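Bags, Baskets and Putting the Groceries Away

I've had three emails since April asking how I store my fruit and veg, which is three more than I ever got about my sourdough, so here we go! A little gallery of bags and baskets, with my thoughts tucked in between. Some of it is opinion, some of it is plain habit, and at least one bit I stole from my neighbor Elínborg Sveinbjörnsson, who shops like a general planning a campaign.

My big shop is on Monday, early, before Redgate market gets crowded. I take a list, I ignore half of it, and I come home with too many plums (every single time). Then it all has to go somewhere, and that's really what this page is about.

The bags

I'm fond of the thin, see-through kind with loop handles. They squash down to nothing in a coat pocket and you can spot the forgotten lime before it turns into a science project. The handles are what I look at first when I'm deciding whether to keep one. If they've stretched into long skinny strings they'll dig into your fingers all the way home, but nice wide ones like these are good for plenty more trips. 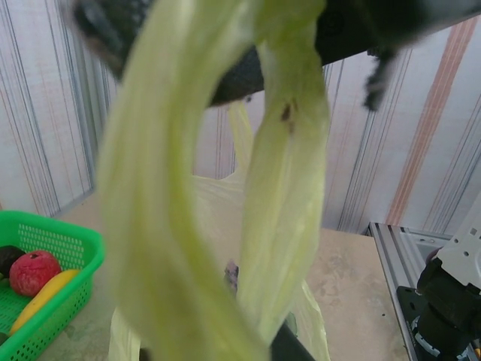 What goes in the bag

Heavy things first, always. Potatoes and beets at the bottom, then apples, then anything that bruises if you look at it sideways. I learned this from a bag of peaches I'd rather not discuss. I also try to keep each bag to one sort of thing if I can, so that unpacking takes a minute and I'm not digging for garlic under a cabbage. Herbs ride separately, in the top of my backpack, and I'm strict about that. 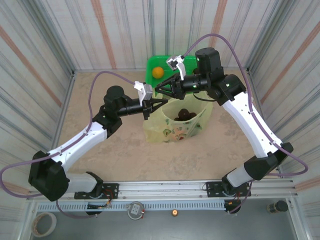

Elínborg and I disagree about patterned bags. She likes everything plain and matching, and I think groceries should be cheerful, so give me colorful fruit printed on pale yellow plastic any day, even when what's inside is a bunch of dark brown round things. She says you can't see the contents past the decoration. I say you can see them perfectly well and she should live a little! We've been having this argument for years and I expect we'll have it again next week over coffee.

The basket

A basket with holes in the sides is my favorite thing in the whole kitchen. Fruit likes a bit of air, and you can rinse the whole thing under the tap when something goes sticky. I got my first one at Eyvindsson, the hardware place by the bus stop, and then went back for another, and then one for my sister. Mine live on the counter and not in a cupboard – if I can't see the oranges, I don't eat the oranges. Bananas get their own hook because they bully everybody else into ripening.

Tying up

If a bag isn't going to be emptied right away, I gather the top and knot it. One loose knot, never two, because I have no fingernails to speak of and I end up going at a double one with scissors. Bags I've cut open get one last job lining the little bin under the sink. Everything else gets folded into a triangle and goes in the drawer with the string and the candle ends.
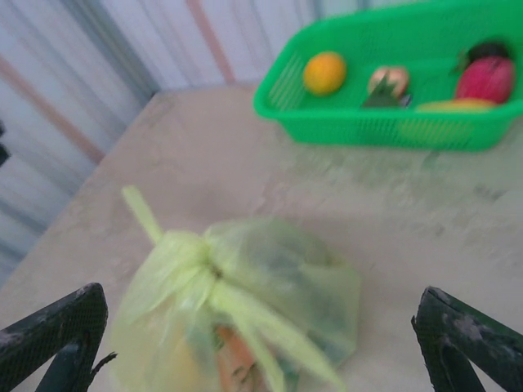 A knotted bag, with the green basket and its fruit toward the back.

Next page will be jars, as I have far too many of them and Natalie Bramwell has promised to lend me her label maker. If you have a good way of keeping cilantro alive past Wednesday, please write and tell me!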